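Enundale Fire Calls – readme

Last touched 2/18/24. Sorry for the state of it, wanted it up before the council meeting.

What it is

A table of fire and rescue callouts in Enundale, 658 rows, one row per call. Typed up from the paper run sheets at the Eberhard Street station, plus whatever the dispatch log could add. Building fires, car fires, gas smells, water rescues, trees on wires, alarms that were nothing. No medical calls. Those are kept by the county and we never asked for them.

Files

calls.csv – the main table
units.csv – which trucks went, several lines per call
streets.csv – old street names and new ones, needed for anything by the river
notes.txt – Flurina's typing notes, read these before you complain about the times

Columns in calls.csv

call_id – just a running number, means nothing
date_call – day the call came in, not the day the sheet was signed
time_call – 24 hour, local
time_arrive – first truck on the street, blank if the sheet was blank
kind – our own list, see below
street – block only, no house numbers
injured – people taken to hospital from the address
dead – at the address or later, see the warning
source – sheet, log or both

Kinds

fire_building, fire_vehicle, fire_outdoor, gas, water, wires, alarm_false, other. "other" is a junk drawer. Engelbert Koller went through it once and moved a bunch out, but theres still chimney fires in there that should be fire_building. If you find one send the call_id.
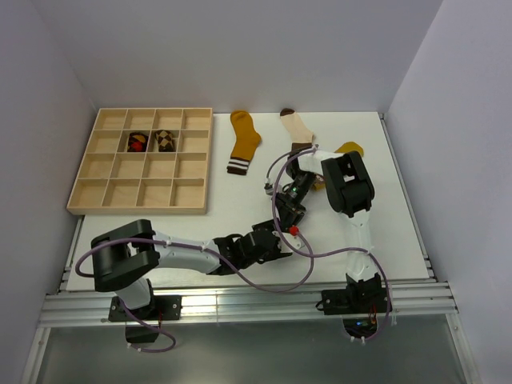 Times are the weakest part. 162 rows have no arrival time at all. For 417 rows we have both the sheet and the log, and where the two disagree we kept the log. The rest are from one or the other, and the sheets were often filled in afterward back at the station, so expect a lot of times ending in 0 or 5. Don't compute response times to the minute from sheet-only rows. Please.

Warning on injured and dead

First numbers on a sheet are often wrong. On a bad night the count goes up, goes down, someone gets counted at two hospitals. We used the last number written, with the hospital letter if one was clipped to it. Gas explosion at the Tarnimum building is the worst case, it has 10 versions of the injured count and we went with the final one from the inspector's letter. The newspaper had a different number. Both are in notes.txt, make up your own mind.

A blank is not a zero. Zero means somebody wrote zero.

Left out on purpose

House numbers, names, phone numbers, anything a crew member wrote about a person. Benedikt Bühler read every remarks field and in the end we dropped the whole column. Small town, people would know who it was.

Known problems

- two calls on the same block within an hour may be one call entered twice
- Preltero Road is spelled three ways, only two are fixed
- units.csv is missing the ladder truck while it was out for repair, the borrowed one is listed as L-X
- daylight saving, a few calls in the repeated hour could be either side

Loading it

Comma separated, UTF-8, header row. If your spreadsheet turns the call_id into a date, set that column to text first. Missing values are empty, no NA or 999 anywhere (there used to be, gone now).

Use

Free to use, say where you got it. Fine for school work, news, maps. Not fine for setting anyones insurance rate, the coverage is too patchy.

Who

Typing: Flurina Mösli, Gebhard Grabner
Checking: Benedikt Bühler, Engelbert Koller
Street list: Engelbert Kaufmann (different Engelbert, mail for one keeps going to the other)

To do

- chimney fires, see above
- third spelling of Preltero
- second box of sheets, Gebhard has it, hoping for April
- weather column maybe – depends if the airport lets us have the old readings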